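Helping with the letter-sorting sessions: your questions

We get a lot of the same questions from people who have put their names down for a session, so Ardalan Shirazi and I have tried to answer the usual ones here. If yours is missing, please do write to us - we like hearing from you!

What will I be doing?

You'll guide a pair of robot arms through a small tidying job: picking foam letters up off the table and putting them on plates of the right colour. Each go is saved as one example, and the learning system is later trained on the whole collection. So far we have 383 examples that we're happy with, and we would dearly love more before February.

Do I need any experience?

None at all. You'll have a practice run first, for as long as you like, and most people feel fairly comfortable after five tries or so. Saoirse Rafferty sits with every newcomer and is very patient (she has seen every sort of muddle and made most of them herself). 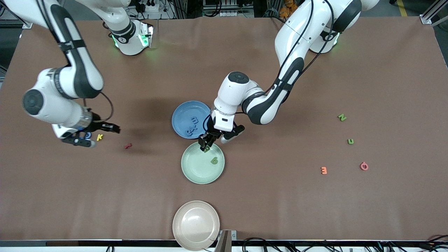

Ustier Robot Learning Group - Sessions Team

Which letters go where?

Match by colour. Green letters go on the green plate and blue ones on the blue plate. When a letter has no plate of its own colour, your session sheet will say what to do with it, and the answer does change from week to week, so do have a look even if you've been before.

Should I use the left arm or the right?

Whichever is nearer to the letter. Please move one while the other waits, at least until you've got the feel of them both.

What if I drop a letter?

Pick it up again and carry on. A fumble followed by a good recovery is useful to us, and we keep those. If a letter lands on the floor, stop the recording and call one of us over - please don't reach across the table yourself.

Do the letters have to spell anything?

No, though people do try. We scatter them afresh before each go, and any old jumble will do nicely.

How long is a session?

You'll be asked for 38 examples, with a break for tea whenever you want one.

Last updated Oct 31, 2023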